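PLELTDALE PARISH NEWS - LAUNDRY AND AIRING CORNER, JULY

Right, quick one this month as the printer wants it by 4 and I've still got the bus times to type up.

Lots of you asked about the Strickland Road launderette after the last issue. Yes it is open again. Yes the big dryers are back on. No they do not take the old tokens, so if you have a jar of them at home you'll have to hang on to it or give it to the school fair. Open till 9 in the evening, last wash an hour before. The change machine is still broken so bring coins.

Now, winter clothes. Every year the same thing, people shove the lot in a bag under the bed in May, then it all comes out in October smelling of feet. Wash it first. Even if you only wore it twice. Moths go for the bits with skin and food on, and a jumper that looks clean usually isn't.
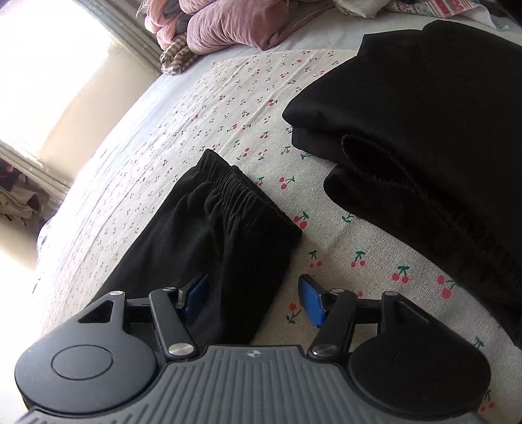 Joggers, fleeces, hoodies: inside out, 30 degrees, and go easy on the powder. No softener on fleece, it flattens the pile and then it never feels right again. Zips done up. Drawstrings tied in a loose bow or you will be fishing for them with a safety pin (I have lost an entire evening to this). Dry flat if you've room, over the banister if you haven't. Black things out of full sun please, they go that rusty brown at the knees.

Had a letter about bobbling. A cheap razor works, used very gently on a flat surface, but test it on the inside hem first. Don't come to me if you go through the knee. 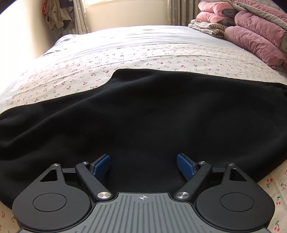 Folding. I used to roll everything and have gone back to folding flat, takes up less of the drawer and you can see what you've got. Legs together, in half, in half again, done. Heavy stuff at the bottom. Dont pack a box so full the lid bows, air needs to get round.

Bags and boxes. The vacuum ones are fine for duvets, not so good for wool, which comes out creased for ever. Cotton pillowcases do nicely for jumpers and cost nothing. Label them!! Masking tape and a felt pen. My airing cupboard had three bags in it marked "misc" until last week and one turned out to be curtains. 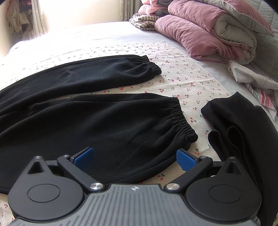 The clothing bank. The Onisari bins in the car park behind the hall have been moved to the far side, next to the bottle bank. Same rules, clean and dry and in a tied bag. Pairs of shoes tied together. If the bin is full take it home again, do not leave it on the ground, it rained on the last lot and the whole heap had to be thrown away. Last collection came to 606 kilos which is our best yet so well done all.

Worn out things can go in too, they get sold on as rags. Just put them in a seperate bag and write RAGS on it.
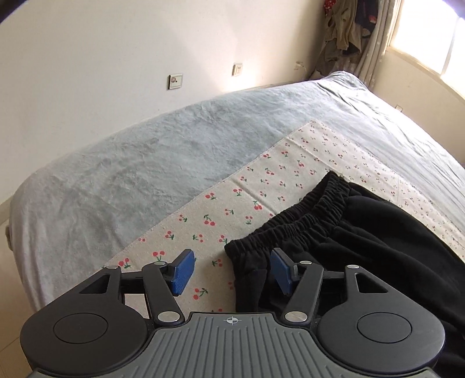 Mending evening is on again at the hall, 7 till 9. Bring your own thread if you want a match, we have mainly black, white and a horrible orange. Two sewing machines, one of them the old Zellix which only does straight stitch and needs talking to. Hems, buttons, pockets, elastic. No leather. Tea is 30p, cake if someone's made one.

Still looking for: a pinking shears, a tall ironing board, any buttons in sets of four or more.

Found after last time, one grey sock, a child's cardigan (age six) and a very nice thimble. All in the hall kitchen, second drawer down. Ring the hall on extension 1042 if you think they're yours. Bus times overleaf.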